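Wevon Room Light Readings
README, version 2
14 January 2024

Contents

Wevon is a table of light readings taken in ordinary homes in Mundalbridge, with notes on the lamps, shades and wall colours in each room. It has 2354 rows. Each row is one reading at one spot, with the lamps in a stated condition. The readings were taken in 60 homes by Gijs Claeys, Ilse Bosman and Geert Wuyts. Celina Witkowska checked the sheets and typed most of them in.

The table is meant for people who plan or write about home lighting and want figures from rooms that people live in. It covers living rooms, kitchens, bedrooms, halls and stairs. Bathrooms were left out of this version, and so were garages.

Files

readings.csv — one row per reading
rooms.csv — one row per room, with size, ceiling height and wall finish
lamps.csv — one row per lamp or fitting
notes.txt — remarks copied from the paper sheets, spelling left as it was

The files join on room_id. Lamps that were moved between rooms during a visit have two entries in lamps.csv, with the same lamp_id and a different room_id. Please check for this before you add up lamps.

Columns in readings.csv

room_id: letter and number, as on the paper sheet
spot: where the meter lay (worktop, desk, armchair, bed head, floor, stair tread)
height_cm: height of the meter above the floor
lux: the reading
lamps_on: list of lamp_id values, separated by semicolons
daylight: none, curtains drawn, or open
spread: even, centred or patchy
glare: yes, no or blank

Most readings have daylight set to none. The ones marked open should be kept apart. They are mainly useful for the north-facing kitchens. 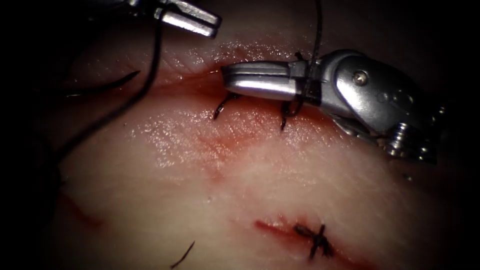
The spread column is the one people ask about most. It records how the light falls over the area someone would use, judged by eye by whoever held the meter. Even means no clear difference between the middle and the edges. Centred means a bright middle that falls away on all sides, as on the tissue pad under the instruments here, which is brightly lit in the centre and deep in shadow at the corners. Patchy means two or more bright areas with a dimmer one between. Glare is judged separately: the highlights on the polished silver jaws would be a yes, and so would a chrome tap or a glass hob under a bare bulb. A blank means it wasn't judged, and should not be read as a no.

Ilse and Geert both scored 70 of the spots without seeing each other's sheets. They agreed on nearly all the even ones and differed most on centred against patchy, usually at dining tables with two pendants. Where they differed we kept Geert's score and put Ilse's in notes.txt.

How readings were taken

The meter was laid flat and left until the figure settled. Lamps were switched on before the room was measured for size, so that they had time to warm up. Dimmers were turned fully up. A second reading with the dimmer at the householder's usual setting was added if they were at home to show us. Shades stayed as we found them, dust included.

Desk readings were taken where the person's hands would be. Armchair readings were taken at lap height, with the meter on a tray. 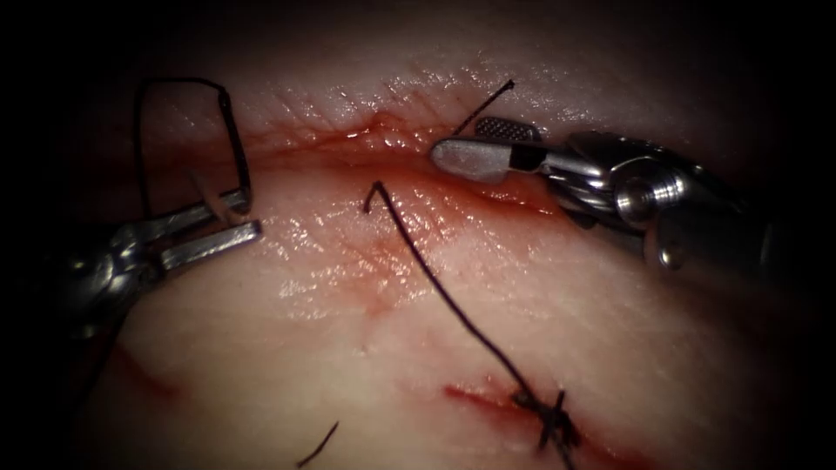
For stairs we read the top tread, the bottom tread and the one nearest the middle. If the hall light and the landing light had separate switches, there is a row for each and one for both together. Spiral stairs have only top and bottom readings.

Known problems

Rooms K4 to K9 were measured with an older meter that stops at 200 lux. Anything brighter is entered as 200, so treat those values as a floor. The worktop rows suffer most.

Wall finish is a single word in rooms.csv, even where one wall was papered and the others painted. The fuller remark is in notes.txt if there was one.

Plavaretti fittings appear under two spellings in lamps.csv. Chávez floor lamps lose their accent in some spreadsheet programs unless you open the file as UTF-8.

Colour temperature is taken from the bulb or its box. It is blank for half the bedside lamps — the print had worn off or the box was long gone.

Changes since version 1

Stair readings added. The spread column used to be a number and is now a word. Two rooms removed at the owner's request. Column "brightness" renamed to lux.

Use

Free to use and pass on, with a mention of Wevon. Corrections go to Bart De Smet, with the room_id and the row as it stands now. Paper sheets are kept in Mundalbridge and can be looked at by arrangement, except for the page with addresses.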